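Can a machine fold your T-shirt yet?

Regular readers will know that the laundry question comes up in this newsletter more often than any other. Forget self-driving lorries and warehouse shuttles. What people write in to ask is when something will come and fold the clothes. So this month we are having a proper look at it, and I have to say I came away far more excited than I expected to be!

The short answer is "a bit, slowly, and with a tidy start". The longer answer is much more fun.

Washing and drying were handed over to machines long ago, and we hardly think about it now. Folding has held out because cloth is so awkward. A mug is the same shape wherever you put it down. A T-shirt dropped on a bed can land in more shapes than anyone could list, and every one of them changes again the moment you pick up a corner. You and I do it half asleep, with the radio on, feeling for the seam with our fingertips. A machine with two stiff fingers on each hand has very little to feel with, and it has to work out from its cameras where the sleeve stops and the rest of the shirt begins (try that with a black shirt, where every crease vanishes).

What has changed lately is how the machines learn. The older approach was to write out the steps: find the collar, find the hem, bring the left side over. It worked nicely on one shirt in one lab and went to pieces on the next one. The newer approach is to let people do the chore themselves while holding the same sort of gripper the robot will use, with a camera on it, and let the machine learn from lots and lots of goes. You don't need a robot in the room at all. You need a bed, a shirt and a bit of patience. 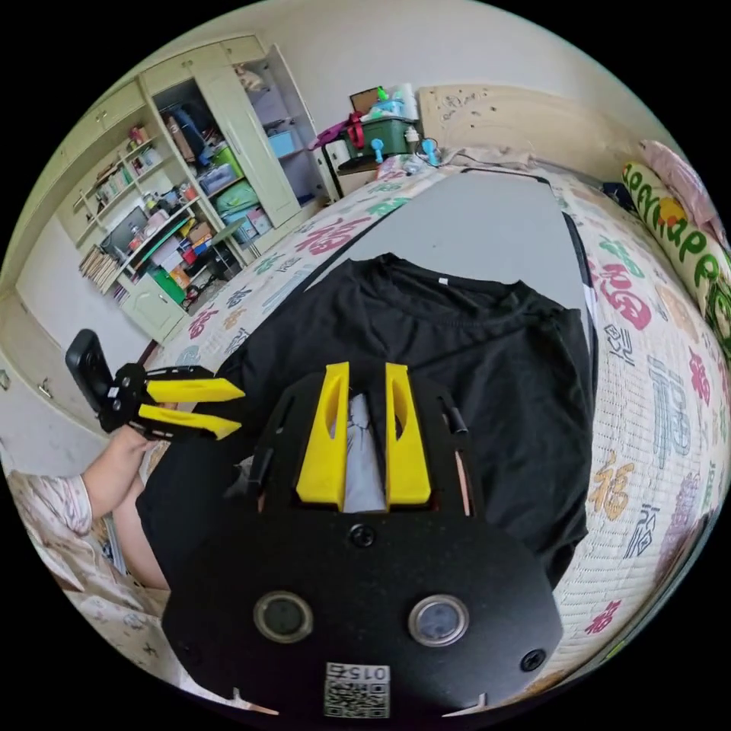

I love this way of working, partly because it takes the whole business out of the lab. Real bedrooms have busy quilts, pillows in the way and shelves full of things, and a machine that has only ever seen a bare white table will be lost in one. The Sillincombe home chores project, which I have been following since the spring, now has 2,276 folding runs from ordinary homes, 400 of them on dark tops alone. The dark tops were added after early trials in which the robot would happily fold a pale shirt and then sit there dithering over a navy one.

In June I went along to the open afternoon at Hestwood to see the results. The robot there, built by a small firm called Estutance, has two arms on a stand and looks rather like a coat rack that has taken up boxing. It was given a shirt laid out flat and told to get on with it. In came one sleeve, then the other, then up came the hem, and there it was, a folded T-shirt! The room clapped. It had taken 295 seconds, and I could have done the whole pile in that time, but I clapped as hard as anyone.

Then someone handed it a shirt in a heap. This went less well. It picked up a shoulder, put it down, picked up the same shoulder again and ended with something like a samosa. The team were very open about this. Getting from a heap to a flat shirt is the hard half of the job, and they reckon most of their next year will go on it. Buttons, linings and fitted sheets are further off still. (I asked about fitted sheets. There was laughter.)

So where does that leave those of us with a full basket on the landing? I wouldn't clear a space for a folding robot just yet. Commercial laundries are likely to see them first, with towels and pillowcases, where everything is a rectangle and comes along in the same size all day. The Chrysikopoulos laundry has had 2 arms on hand towels since last winter, and the staff there told me they are slow but steady, and that somebody still does the final check before anything goes out. Homes will take longer, and the first ones we meet may well want us to spread the shirt out for them.

Even so, I keep thinking about that sleeve coming over. A couple of years ago I watched a machine try the same thing and it threw the shirt on the floor.

Next month we turn to dishwashers, and whether anything can load one without starting an argument. If you have a chore you'd like us to look into after that, write in by the usual address. Ironing has already been suggested, several times, by the same household.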